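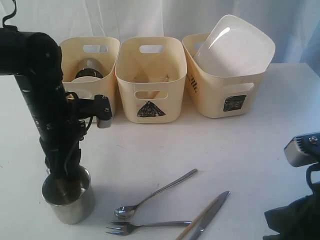
Kidney stones have a way of turning perfectly sensible people into students of their own bodies, and the stone prevention clinic in Jevulel is where a lot of those students end up. They come in frightened and sore, and many leave with a notebook, a set of lab numbers and a new interest in lemons. Most of them also leave thinking hard about what they drink from. It can be as plain as the cup on the table at the top of this page, brushed stainless steel with a rim that flares out slightly, as long as it gets filled again and again, all day, for years. I went to Jevulel expecting to write a short piece about pain. I came home wanting to tell everyone I know about urine chemistry, and I have, and some of them are still speaking to me.

The 4 a.m. problem

Trilok Rana drives a delivery route and had his first stone on a Monday, before dawn. "I thought I'd pulled something loading boxes," he says. "Then I was on the bathroom floor and I couldn't find a way to sit or lie or stand." He was in the emergency room by breakfast. A scan showed a small stone on its way down the left ureter, and he passed it at home two days later with pain medicine, a strainer and a great deal of pacing.

What happened next is the usual story. He was told to drink more water. He drank more water for a month or so, got busy, and went back to coffee at the depot and whatever was in the cooler at the gas station. The second stone came a few years after the first, and it didn't pass. It had to be broken up with a laser through a scope threaded up from the bladder, and he went home with a stent, a soft tube that holds the ureter open while everything settles. Ask Trilok about the stone and he'll shrug. Ask him about the stent and he'll talk for a while.

It was the urology nurse at that second visit, Tsegereda Derese, who sent him down the hall to the prevention clinic. She sends nearly everyone with a repeat stone. "Removing it is the part everybody thinks of as treatment," she told me. "It's wonderful, what the surgeons can do. But the kidney that made that stone is the same kidney on the drive home."

A day in a jug

The clinic's favorite test is gloriously low-tech. You collect every drop of urine for 24 hours in a big jug, keep it cold, and bring it back. (Yes, in your refrigerator. Yes, you should warn the household.) The lab measures how much there is, and then how much calcium, oxalate, citrate, uric acid and sodium it contains, along with its acidity.

Dr. Hiwot Asfaw, the kidney specialist who runs the clinic, reads these reports with open delight. She turned her screen toward me and went down one column with the end of a pen, explaining as she went. Urine is a solution, she said, and a stone starts when there's more of something dissolved in it than it can hold. Calcium and oxalate are the most common pair. They meet, they form a crystal, and if the crystal finds somewhere to stay put, it grows. Citrate works the other way: it grabs onto calcium and keeps it from pairing up with oxalate. So you can make stones because you have too much of the stuff that builds them, or too little of the stuff that stops them, or simply too little water carrying all of it along.

"Two people come in with stones that look the same in my hand," she said, "and their jugs tell me completely different things."

Sosina Demissie's jug was a good case. She teaches middle school and for years had done what lots of teachers do, which is drink almost nothing until the last bell because there's no good time to leave the room. Her volume was tiny. But her citrate was low too, and her sodium was very high, and that one surprised her. She doesn't own a salt shaker. Her salt was in the bread, the canned soup, the deli turkey and the bottled dressing.

Salt matters here for a neat reason. When the kidneys get rid of extra sodium, calcium tends to go out with it. Cut the salt and the calcium in the urine often drops as well, with no pill involved.

Please eat the yogurt

If there's one thing Jyoti Ahuja would put on a billboard, it would be about dairy. Jyoti is the clinic's dietitian, a fast talker with a drawer full of empty food packages she uses for label-reading lessons, and she spends part of every week persuading people to start eating calcium again. They hear that their stone was made of calcium, they go home, and out go the milk, the cheese and the yogurt.

It's an easy mistake and it can make things worse. Calcium eaten with a meal binds to oxalate in the gut, and the two leave together in the stool. Take away the calcium and that oxalate is free to be absorbed, pass through the blood and turn up in the kidneys. A normal amount of calcium from food, eaten at mealtimes, is what she wants for most of her patients. Supplements are a separate conversation, and she asks people to have it with their own doctor before they start or stop one.

She's also gentler about oxalate than the internet is. There are lists online that would have you afraid of half the produce aisle. Jyoti mostly cares about the really heavy hitters – spinach, rhubarb, almonds by the fistful – and about the person who has one of them every single day. One patient had been putting 5 handfuls of raw spinach in a blender each morning for his health. She moved him to kale, he didn't miss the spinach, and they left the rest of his vegetables alone.

Then there are the lemons. Lemon and lime juice contain citrate, and for people who run low, a good squeeze in the water may help a little. Some need more than fruit can give and are prescribed potassium citrate. Sosina takes it. She also keeps a lemon on her desk, and her students have named it.

How much is enough

The goal the clinic uses is at least two and a half liters of urine a day. Note that it's what comes out that counts, so people who sweat through a hot shift have to drink a lot more than people who sit in an air-conditioned office. Hiwot doesn't like handing out one intake figure for everybody, and for people with heart failure or advanced kidney disease a big increase in fluids can be dangerous, so they get their own plan.

What she does like is a container with a known size. Trilok uses a bottle that holds 500 milliliters. He finishes one before he leaves the house, one by his midmorning stop, and so on through the route, with the last at dinner and a glass at bedtime. He worked out where the decent restrooms were in his first week and has strong views on all of them. Sosina made a deal with the teacher across the hall, who watches her class for a couple of minutes between periods, and she returns the favor.

Water is the mainstay, but coffee and tea count toward the total for most people, and so does sparkling water. Sugary sodas are the ones Jyoti works hardest to get rid of. She doesn't ask for everything at once. Her handout has a single blank line at the top, where the patient writes the one change they'll make before the next visit, and she won't let them fill in a second.

The second jug

I happened to be there the afternoon Trilok's repeat test came back. He'd collected the first one in December, when the pain was still fresh, and had been at it for months. Hiwot put the two reports side by side. His volume had more than doubled. Sodium was down. The line she looks at first, the one that estimates how crowded the urine is with calcium and oxalate, had gone from well above the lab's range to comfortably inside it.

He leaned in and read the whole page, every row, and asked why his uric acid had barely moved. That started a long and happy discussion about red meat, a subject on which his brother-in-law, who owns a smoker, is apparently going to need some managing.

Of course a good report doesn't promise anything. People with beautiful numbers do sometimes make another stone, and some stones come from inherited conditions, bowel disease, gout or an overactive parathyroid gland, where water and lemons are only part of the care. That's one reason the clinic sends any stone it can get to the lab. If you pass one, catch it, dry it, put it in a clean container and take it to your appointment. And if you have stone pain along with fever or chills, or you can't urinate, or you can't keep anything down, go to the emergency room right away. An infection behind a blocked kidney can't wait for office hours.

Still, I loved watching grown adults get so absorbed in something their bodies had been doing quietly all along. Tsegereda says former patients stop her in the grocery store to report their volumes. Sosina has had no new stones on her last scan and is due to bring in her next jug after spring break. She's already cleared a shelf in the fridge, and her husband has been told which one.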